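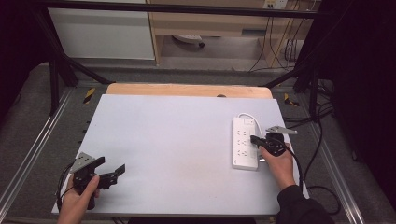 Filed under: Theater / Your Questions
November
By Hagos Kassa

I get a lot of email before every opening, and most of it asks the same things. So I've put my answers to the regulars in one place. If yours is missing, write to me at the box office address and I'll get to it between rehearsals.

What is The Noller Crossing about?
Two sisters run a ferry that has lost most of its passengers to a new bridge. One wants to sell the boat and the other keeps polishing it. It's a comedy for most of the first act, and then the mother turns up.

Is it based on your own family?
A little! My aunt did run a boat, but she was far nicer than anyone in this play. She's coming to the opening, so please don't ask her which sister she is.

Where is it on?
The Rinham Playhouse, on the main stage. It has nearly 300 seats and I like the ones at the back of the balcony best — you can see the whole deck from up there, and the sound is great.

How long does it run?
Just over two hours, including the intermission. The bar opens an hour before curtain and you can order your intermission drinks then, which I strongly suggest.

Can I bring my kids?
I'd say 12 and up. There's some swearing (mostly the mother) and one loud storm in act two.

What if I'm late?
The ushers will let you in at the first scene change, a good while after the start. You'll stand at the side until intermission.

Is it the same cast as the Ritow reading?
Almost. There were six actors at the reading and now there are four, with two of them doubling up. I rewrote the harbor master as a voice on the radio, and I like him a lot more now.

Can my drama group put it on?
Yes, once our run closes. Teshome Play Services handles the rights, so ask them and not me. I'm hopeless with contracts.

Do you read scripts from new writers?
I wish I could, but I'm too slow. Try the Ritow open script night instead. You get ten minutes of your play read aloud, and people stick around to talk afterward.

Related
Rehearsal diary: building a ferry indoors
Rinham Playhouse: parking and access
Ritow open script night: how to sign up
Five plays set on water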